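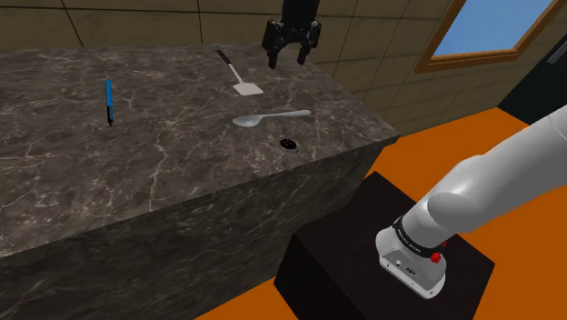 Sheyla Chávez wants to know why anyone would spend money on a simulator license before they own an arm, and whether the cash wouldn't be better off going straight into hardware. Fair question, and I got four versions of it in my DMs this morning, so okay, let's do the whole budget in one thread.

Filed under: Small Shop Automation / Gear & Budgets

Posted by Hortensia Zapata, January
13 replies · 254 likes

Background for the new people: we're a kitchenware packing shop, we sort and bag odd-shaped stuff all day, and I have been saving for one arm and one gripper for what feels like forever. Spring is the plan. I'd like to buy it once and not cry.

So before I send anybody a deposit I'm running the pick jobs in sim. Marble top, a spatula, a spoon, a pen, a little flat black disc, parallel-jaw gripper hanging over the lot of it. Not glamorous! But it's the kind of junk drawer mix that decides which gripper I pay for.

The disc is my budget villain, by the way. Small, flat, round. If two fingers can't get under something like that I'm looking at a suction add-on, and suction means a pump, and a pump means an air line to a corner of the shop that doesn't have one. That's an electrician AND a plumber before I've picked up a single thing.

Spoons are next on my worry list. Do you grab the handle or the bowl? I'd want the handle every time, but then it swings when you lift, and our bags have narrow mouths. I've been going back and forth on fingertip pads for a week. Pads are cheap. Finding out you need them after the install guy has gone home is less cheap.

Sheyla again, she's persistent (I love it): she says a sim will lie to me about friction. Yep. It will. I'm not using it to find out if a spoon slips. I'm using it for reach, for where the pedestal goes, and for which corner of the table I should just give up on.

And the pedestal question already changed my shopping list. I had it penciled in as "bolt arm to table, done." Then I started setting it up on its own stand on the floor, right off the corner of the work surface, and I like that so much better. Leaves the top clear. But now there's a stand in the budget, plus anchors, plus somebody to drill my floor.

Quotes! I have two that are serious.

Wekmont: the higher price, but the stand, the cabling and the first service visit are all in one number. Their sales person answered every email the same day and didn't once say "solution."

Dokix: the lower price, and then you read page two. Stand is extra. Gripper mount is extra. Training is per person, and I have 7 people on the floor who would all need it. By the time I'd added everything up the gap was mostly gone.

I did ask Castaño about a used arm as well. Nice folks, but no controller warranty past the first few weeks, and I'd be the one driving it back to them if it died. If I had a second machine to lean on I'd go used in a heartbeat. With just the one, I can't.

Somebody will ask about leasing. I looked. Monthly payment was fine, the buyout at the end was not, and you can't drill holes in their stuff or swap the fingers without a permission form. A permission form! For fingers!

Things I forgot in my first spreadsheet, so you don't have to:
- freight, and the liftgate fee on top of the freight
- a spare set of fingers
- floor anchors
- the hours I personally spend on this when I should be running the shop
- insurance, which wanted a drawing of the layout before they'd even talk price

That last one was a nice surprise for team simulator. I sent the insurance office my layout straight out of the sim, with the arm, the stand and the table where I want them, and they took it. Saved me paying Cirnoreck for a site drawing, which they had quoted as a separate line.

My one rule for the money part: I'm holding back a chunk for after install and I'm not allowed to touch it. Every shop owner I've talked to spent down to zero on delivery day and then needed a bracket.

Where I am right now: leaning Wekmont, plain two-finger gripper, no suction. The disc goes to a person. I can live with a person bagging the flat ones if it keeps the pump out of the building for the first year.

Still undecided on table height. Ours is a big heavy thing and it's not moving, so the stand has to suit the table, and the standard stand comes in 2 heights. Neither is quite what I want. Custom adds weeks. If anyone has shimmed one of these and lived to tell me about it, please, my replies are open.

Spreadsheet is going up once I've taken the supplier prices out of it. Give me till after lunch.

Share · Save · 13 comments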